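30 June 2026

Finish trials, cont. Second coat of the Skultlow oil went on the first batch of sample boards this morning. Pentti rubbed his out with gray pad between coats, I left mine alone. The shop was humid and the first coat needed longer than the can says, so I would not trust any drying times from this week.

Batch 17 is the one to watch. It has the thinned first coat and a full second coat, wiped back after a short soak. Color is close to bare wood at the moment but it always darkens a little over the first month, and the January boards on the shelf have gone quite yellow along the edges that face the window. Need to put the next set somewhere darker and keep one offcut in a drawer to compare.

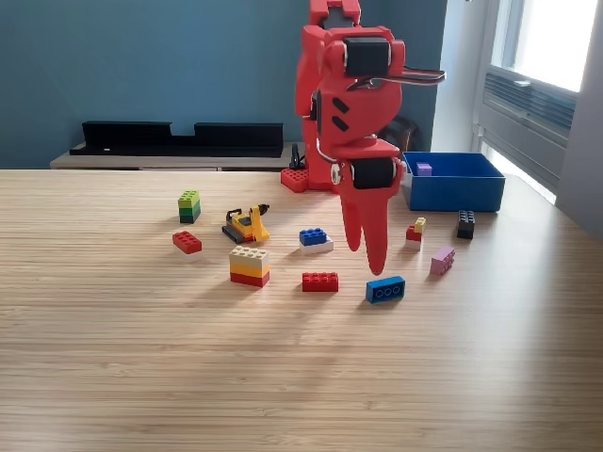 The Illova order is the reason for all this. They want tops that stay pale, and the usual oil goes amber on us every time. What I am aiming for is about the tone of the light wooden tabletop under the toy bricks, or slightly cooler if we can get it. Pentti thinks a touch of white pigment in the first coat will do it. I tried that in January and got streaks where the grain is open, but I was using a rag. He wants to try a short-nap roller and wipe across the grain afterward. Fine by me, as long as we do it on scrap.

Sanding: stopped at 200 on the first boards, went finer on the rest. The finer ones took less oil and feel dry to the hand. Going back to 200 for everything. 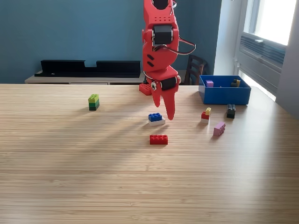 Water rings next. Left a wet glass on each board over lunch. The Skultlow boards showed a faint ring that was gone when I came back to them later in the afternoon. The Huneo hardwax had no ring but it scratched when I dragged a key over it, and the scratch is white and shows badly. Repeat both once they have had a full week.

Nikola called about the Abu Hammour job, no. 2401. He wants the same finish there if it holds up, but those tops get wiped down daily with cleaner, so I told him to wait. Ask which cleaner.

To do: order roller sleeves, label the offcuts on the back before they get mixed up again, rags in the water bucket before locking up.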